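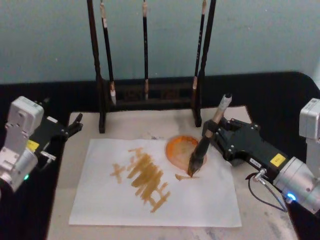 **What do you get if you hire a calligraphy robot for the afternoon?** Two arms, a brush, a dish of ink and a technician who would like you to stop leaning on the table.

The hire service is called Gollum, and it comes from Fonska, a small firm that used to rent out photo booths and still has a warehouse full of the curtains. From July it will send the pair of arms to weddings, shop openings and the sort of conference where people queue for tote bags. Guests pick a character from a printed menu and the machine paints it on a sheet of paper, which they may keep.

The price is 936 pounds for up to 4 hours, with paper, ink and technician included. Travel is extra. So is a second menu, should you want your company name on it.

Mwangi Lukumay, who runs bookings, says the firm has already painted some 300 sheets at trial events. The most popular request was "luck", followed by "can it do my dog's name". It can, given two days' notice and a dog with a short name.

The brushwork will not trouble the masters. Strokes come out thick, ink gathers where it pleases, and a purist at the Vollum craft fair studied his sheet for some time before asking which way up it went. Lukumay regards the unevenness as charm and has put the word in the brochure twice.

A rival package from Tapia costs less but writes only with a felt-tip, and Fonska is not above mentioning it.

Bookings are by email. The technician needs a parking space, a level floor and a socket within reach of the table.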